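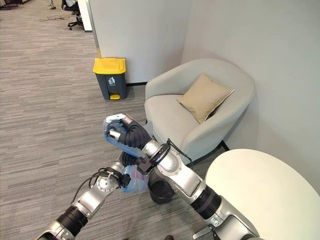
Hurkgate, 31 October 2020

Section 4. Changing liners in office waste bins

This section applies to the two bin types used on carpeted floors in the Hurkgate offices: the small round wastebasket (open top) and the gray pedal bin with yellow lid. Bins in kitchens and washrooms are covered in Section 5.

4.1 Before you start

Light blue liners are used in the round wastebaskets. They are supplied by Vemberg on rolls of 70. The pedal bins take the larger Revico liner, 900 mm long. Do not use the Revico liner in a wastebasket. The excess material hangs to the floor and catches on chair casters.

You will need:
New liners of the correct size
Collection sack or cart
Disposable gloves
Damp cloth

CAUTION: Do not reach into a bin to compress the contents. Broken glass, blades and staples may be present.

4.2 Round wastebasket

1. Move the wastebasket clear of desk legs and cables.
2. Loosen the used liner from the rim, working around the full edge.
3. Gather the top of the liner and lift straight up. If the liner sticks, tilt the wastebasket and ease it free.
4. Tie the neck and place the liner in the collection sack. A liner holding only dry paper may be emptied into the sack and refitted once.
5. Check the inside of the wastebasket. Wipe out any liquid or loose material.
6. Tear one new liner from the roll at the perforation. Rub the open end between finger and thumb until the layers separate.
7. Shake the liner open and lower it into the wastebasket.
8. Push the liner down to the base — trapped air will lift it again if this step is skipped.
9. Fold the top edge outward over the rim. The overlap must be even on all sides.
10. Return the wastebasket to its position.

NOTE: If the liner slips inward, twist the loose material at one side into a small knot below the rim. Do not use tape or rubber bands.

4.3 Pedal bin with yellow lid

1. Press the yellow foot pedal at the bottom front and hold the lid fully open by hand.
2. Release the pedal.
3. Remove the used liner and tie the neck. Maximum load is 98 N. If the liner is heavier, transfer part of the contents to a second liner before lifting.
4. Fit the new liner and fold the top edge over the rim. Keep the material clear of the hinge.
5. Lower the lid. Do not let it drop.
6. Press the pedal twice. The lid must open and close without pulling on the liner.
7. Place the bin against the base of the wall or partition with the pedal facing the room.

CAUTION: Do not drag a full bin across carpet. Tilt and lift, or use the cart.

NOTE: The label with the pictogram on the front of the bin must stay readable. Clean it with a damp cloth only. Solvent removes the print. Replacement labels are stock item 185.

4.4 Faults

Liner tears at the rim: wrong size, or rim damaged. Check the rim for burrs and replace the wastebasket if any are found.

Lid does not close fully: liner caught in hinge, or bin overfilled.

Pedal stiff or does not return: remove debris from under the pedal. If the fault remains, tag the bin and report it to Wycliffe Masanja, Shirima Building Services.

Changes to this section are issued by Adelmo Ruggiero. Discard earlier printed copies.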